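Household and Interior Skills, Level 2
Session 6 handout — house plants: moving, wrapping, placing
Furkdale site, ground floor room
29 Sep 2025

Notes typed up fast from my own sheets, sorry for gaps. Bring a pencil next time, the margins are for you.

Before you start

Clear the surface first. Then the floor round it. Then fetch the plant. People always do it the other way about and end up stood there holding a pot with nowhere to put it.

Wash hands if you've been handling cleaning stuff. Sleeves up or close fitting — loose cuffs catch stems. Tie back hair.

Look at the plant before you touch it. Which side is heavy? Any leaves already yellow or torn? Write that down on the tray card, otherwise you get the blame for it later.

Work surface

Low is fine for small pots. Kneel or squat, don't hang over it from the waist for the whole session. Up to 6 minutes at a stretch then stand up, walk about, shake your shoulders out.

Always put a cloth down. Plain colour, no pattern, so crumbs of compost show and so do dropped leaves. Cloth flat, corners out to the edges. If it rucks up, the pot rocks.

Cloths live in the second drawer at Furkdale. Shake outside, NOT over the sink. Compost in that sink blocked it in February and we had no water for the afternoon. 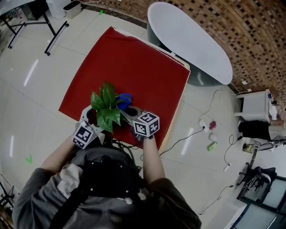 Small pots want handling low down. Never lift by the leaves, never by the stem. Base first, every time, and get it steady before you let go. With a small heart-leaved plant like the one over the red cloth, the leaves look like the whole plant and the eye goes straight to them, so make yourself look underneath and find the bottom before doing anything. Something blue round the base there and it helps, you can see at once where green stops. Do the same at home with any scrap of coloured cloth. Two hands even for a little one. Keep it over the cloth while you're deciding where it goes, don't wander off across the tiles with it.

Wrapping the base

Why wrap: keeps compost in, keeps damp off the furniture, gives you something to hold.

Square of cotton or an old tea towel, cut down. Stand pot in the middle, bring corners up, fold over the rim, tuck. Not tight. If the stem bends you've pulled too hard, undo it and start again.

Plastic bags — only for the journey. Take off as soon as you arrive, roots need air.

Britier sell ready made pot sleeves, two sizes. We've a few in the cupboard. Ok for shop displays, bit stiff for anything small. Try both and note which you prefer, theres no right answer.

Setting down

Lower, touch, settle, let go. Say it in your head if it helps. Most tipped pots happen at "let go" becuase one finger is still under the rim.

Turn the best side to the room after it's down, by turning the pot. Don't twist the plant in the pot.

Leave a hand's width to the table edge. On a glossy top use a saucer or mat, a bare pot slides more than you'd think and the grit underneath will scratch. Same goes for sills.

Where to put it

Heart-shaped leaves on a house plant often mean a climber or trailer but check the label, don't guess from shape alone. Lots of climbers are happy in bright light out of direct sun. Off radiators. Out of draughts. Not where a door swings.

Also think about who lives there. Some common house plants are poisonous to cats and dogs. Check the label, check again, ask the customer about pets before you choose the spot.

Keep pots and watering cans well away from sockets and extension leads. If there's a power strip on the floor the plant does not go above it. Ever. This came up on the Wu job — customer wanted a fern on the shelf over the telly, leads all underneath. We moved it to the hall. Good call by that group.

Floor check

Before carrying anything, walk the route empty handed. Leads, bits of packaging, small things that roll. Cables across a walkway: go round, or ask for them to be moved. Don't step over with a pot in your hands. Shiny tiles are worse when there's water down so mop spills straight off, then dry.

Watering after a move

Finger in the compost to first knuckle. Dry = water. Damp = leave it alone. Don't water just because you moved it. Let it drain, tip out the saucer.

Stocktake bit (for the written task)

The Grusport order is 87 small pots. Your job on paper: plan how two of you would wrap and set them out in one morning. Include breaks. Include where the wrapped ones wait. Show working for cloth needed if each square is 2000 sq cm. Check whether the offcuts are any use.

Half a page, no more. Drawing of the layout counts towards it.

Practical, next session

Each of you: lay cloth, check plant, wrap, lift, set down on the table, turn, clear up. I'll be watching the hands and the clearing up mostly. Closed shoes please. If you've a plant at home that needs a new spot bring it in and we'll use that.

Tray cards back in the box by the door on your way out.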